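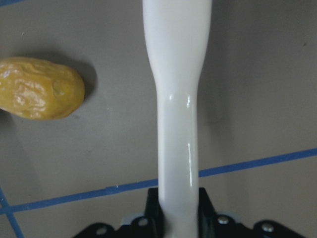

Abb. 3: Gelbes Kleinteil mit faltiger Oberfläche auf dem Arbeitstisch, Nahaufnahme.

30. Juni 2024
Zürcher

3.2 Material und Tischaufbau

Kleinteile zuerst. Der Satz Pliladus umfasst in der jetzigen Fassung 8 Stück, gemischt, viel Gelb. Auswahl nach Form und Oberfläche, Farbe zweitrangig. Für das Abräumen sind vor allem die unregelmäßigen interessant: länglich, dellig, gerundetes Ende, kein klarer Rand, an dem man sich orientieren könnte. Das Teil in Abb. 3 ist so ein Fall. Falten flach, trotzdem deutliche Glanzstellen auf der Oberseite, und genau die haben beim Beurteilen der Lage in der Vorrunde Ärger gemacht. Glanz wurde als Kante gelesen, der weiche Schatten daneben als Teil des Objekts. Wir haben die Beleuchtung danach trotzdem nicht verändert, eine Küche hat auch kein Studiolicht.

Tischfläche braun, mit dunkelblauem Klebeband in rechteckige Felder geteilt. Raster nach Mevo, von uns ohne Änderung übernommen. Zweck: Ablageorte wiederfinden, Start- und Zielfeld im Protokoll benennen, fertig. Die Bandlinien selbst gelten als neutral. Liegt ein Teil auf einer Linie, zählt das Feld mit dem größeren Anteil, im Zweifel das vordere. In der ersten Fassung des Protokolls war dieser Fall nicht geregelt, daher die Lücken in Tabelle 3.

Geschirr: helle, flache Schale, dazu ein Besteckteil, blass beige, mit runder Form. Beides bewusst schlicht. Dekor lenkt bei der Auswertung nur ab und war in der Vorrunde mehrfach Anlass für Rückfragen. Schale und Besteck gehören nicht in den Abfall, sondern werden umgesetzt. Kleinteile können beides sein, Rest oder Vorrat, je nach Aufgabenblatt.

Abfallbehälter: offen, rechteckig, mit schwarzem Beutel ausgelegt, Rand nach außen umgeschlagen. Beutel (Ekton, 60 Liter) eigentlich viel zu groß für den Zweck. Kleinere waren nicht lieferbar, also überschüssige Folie seitlich gerafft. Folge: Bündel, die über den Rand stehen. Ob das die Ergebnisse verschiebt, können wir mit den vorhandenen Daten nicht sagen, ein Durchgang mit passender Beutelgrösse steht noch aus. Neuer Beutel erst nach 50 Einwürfen oder bei Riss. Einwürfe werden am Ende der Runde aus dem Beutel genommen und gegen die Liste geprüft, leichte Teile verschwinden sonst gern in den Falten und fehlen dann in der Zählung.

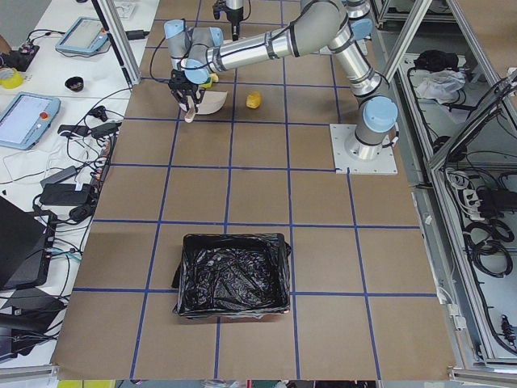 Das Raster sei für die Schale sinnvoll, für den Abfall aber überflüssig, hieß es in einer Rückmeldung zum Entwurf; wer einen Tisch abräume, denke nicht in Feldern, und ein Beutel mit derart viel Folie am Rand sei ohnehin die größere Störquelle. Man möge doch beides getrennt prüfen.

Zum zweiten Punkt Zustimmung. Zum ersten nur halb: ohne Felder keine vergleichbaren Wege, und die Wege brauchen wir in Abschnitt 3.3. Denkbar wäre ein feineres Raster nur im Bereich der Kleinteile. Nicht umgesetzt, Zeitgründe.

Noch offen die Reihenfolge. Schale vor Kleinteilen oder umgekehrt? Das Aufgabenblatt lässt es frei. In der Auswertung werden die Reihenfolgen desshalb getrennt geführt, Abbrüche eingeschlossen. Teile, die neben dem Behälter landen, gelten als nicht entsorgt, auch wenn sie den umgeschlagenen Rand berühren.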